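What Happens When a Shop Cannot Pay Its Debts?

Sometimes you borrow money from a friend. You promise to give it back, and then you have nothing in your pocket. Companies can have this problem too, only with bigger numbers.

A story about a toy shop

Let us think of a toy shop with the name Vulia. It buys its wooden trains from a factory, Rieger. It also took money from a bank, Stalteo. In October the shop must pay 3000 dollars to the factory and the bank together, but it has only 200 dollars.

When a company cannot pay what it owes, we say it is insolvent. The people who wait for their money are called creditors.

Who decides?

A judge can help. The judge looks at the papers and listens to all sides. Then the judge may choose a person who takes care of the shop for a time. This person makes a list of everything the shop owns, and a second list of everybody who must be paid.

Can the shop be saved?

Sometimes yes. The creditors may agree to wait longer, or to take a smaller part of the money. If they do not agree, the things in the shop are sold, and the money is shared by rules.

What about your own things?

In many countries a family which has too many debts can also ask a judge for help. Usually the law lets them keep the things they need every day, for example beds and clothes.
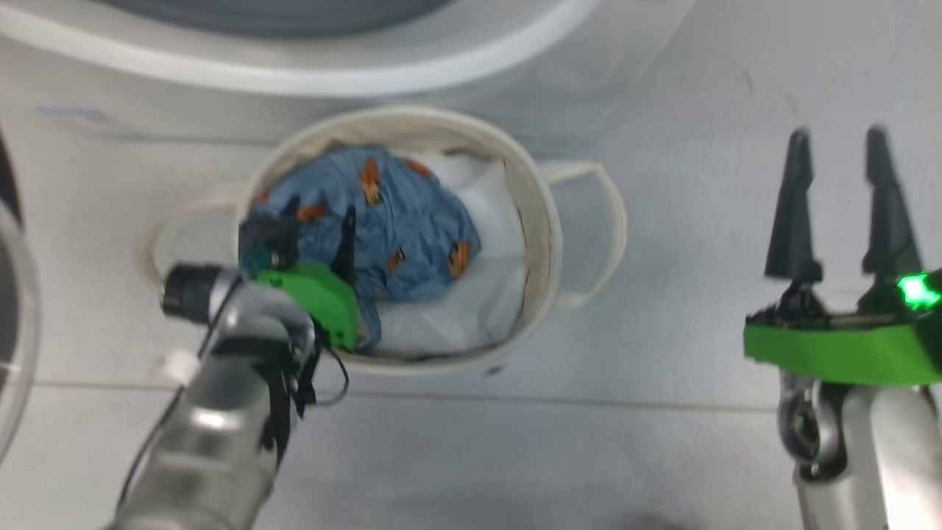

Words to remember

Debt: money you must give back.
Creditor: somebody who waits for this money.
Insolvent: not able to pay the debts.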